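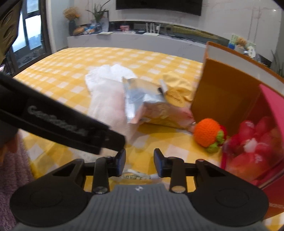 Ticket: Level lines do not match between the site model and the section drawings
Project: Patari library and square, Fodville
Opened by: Wilosum, drawing office
Priority: high
Status: closed

Sunday, 09:40
When we cut section C through the reading hall, the first floor is drawn 162 mm lower than in the plan set. The other sections are correct. We did not move any level since April. The problem appears on two computers, so I do not think it is the graphics card.

10:15
Tried: closed the file and opened a local copy. Same result. Tried: deleted section C and cut it again in the same place. Same result. Tried: cut it 10 meters more to the east. Now the floor is at the right height, but the stair to the square is missing its last three steps.

11:05
Reply from Mbwambo model support:
Please check if the terrain is linked or imported. If it is linked, which base point does it use? Please also send the list of levels as text.

11:30
The terrain is linked. It uses the survey point, and the building uses the project base point. The list of levels is attached. I see there two levels with the name "Square", one at 0 and one at 1,650. The second one I do not know. It is not in our template.

12:20
Reply from Mbwambo model support:
The second "Square" level came with the landscape file. The stair is attached to it at the bottom, and the slab of the reading hall takes its offset from the stair landing. Please do these steps in this order:
1. Unpin the stair and attach its base to the level at 0.
2. Set the slab offset by hand.
3. Delete the second level. The program will warn you that hosted elements will be removed — read the list before you accept.
4. Link the terrain again, by project base point.

14:10
Steps 1 and 2 are done. At step 3 the list showed the two benches and the ramp handrail, so I canceled, moved them to the correct level and repeated. Step 4 is done. Section C is now correct at scale 1:200 and also in the details. The stair has all its steps.

14:25
One question remains. The ramp now shows a thin double line at the edge of the paving, only in print and not on the screen.

15:00
Reply from Mbwambo model support:
The paving and the ramp overlap there. Join the two elements and print again.

15:20
Joined, printed, the line is gone. You can close the ticket. I will ask the landscape office to rename their levels before the next exchange.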